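Teaching Station FAQ: PC Assembly Tasks

These are the questions that come up most often from operators and from groups using Stanby recordings. Last revised 10/11/2024.

What is a demonstration, for our purposes?

One complete pass through a task, performed by an operator and recorded from start to finish. The arm's joint positions, the gripper opening and all camera streams are saved together. For the desktop computer tasks, a pass starts with the arm at its home pose and ends when it returns there.

Should I guide the arm by hand or use the remote controller?

Use hand guiding for coarse moves and for teaching waypoints. Use the remote controller for anything that ends in a slot or socket. A hand on the wrist adds force that the arm will not have during playback, and the recorded torques are then of little use.

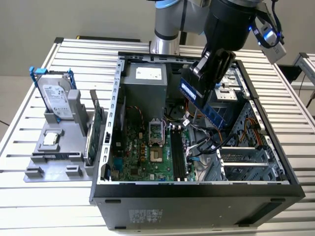 Brestosar wrote in to disagree: with hand guiding you feel the module touch the slot, and on the controller you only see it, so new operators press too hard. The point is fair. We now let new operators practice insertion by hand, but those passes are not kept as training data.

How many demonstrations does a task need?

Plan on 200 for memory insertion. Simple pick and place can be taught with fewer. Passes by at least two operators are preferred -- a policy trained on one person tends to copy that person's pauses.

Where do the parts go before a pass?

In the gray fixture beside the case. Each part has its own slot or pocket, and parts are seated fully before recording begins. Check the wrist view first. If a part in use cannot be made out there, adjust the start pose before recording. 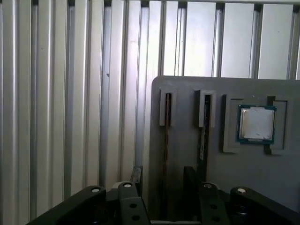 Wrist camera view: memory modules in their brackets, processor in the square holder.

How should I approach the memory slots?

Stop just above the slot, correct the angle, then lower. Do not correct the angle while lowering. Keep the module parallel to the slot and reduce the controller scale to its lowest setting for the last part of the move. If the module catches, raise it and line it up again. 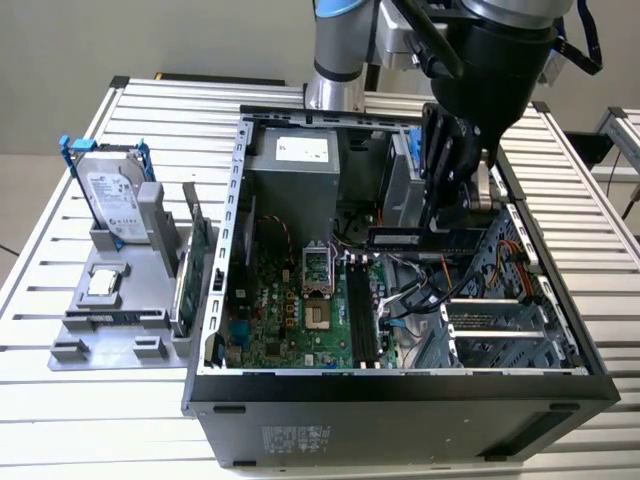 Memory module held over the slots, case on its side.

Do failed passes get deleted?

No. Mark them as failed and add a short reason. A pass with a recovery in it -- a missed grasp followed by a good one, for instance -- is marked as successful with recovery. Dropped parts end the pass.

How long is a session?

Six passes, then a break. Accuracy on the controller falls off after that, and the later passes usually need to be redone.

What should I watch for around cables?

The arm's own cable must have enough slack to follow the wrist into the case. Loose wiring inside the case can catch on the fingers during the retreat, so withdraw straight up before moving sideways.
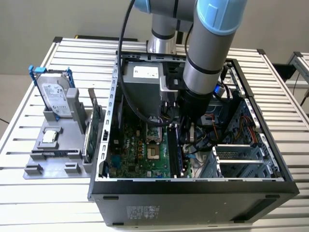
File format and access

Recordings are stored in the Cisutska format, one folder per pass. Access requests are handled by the station desk and should name the task and the camera streams needed.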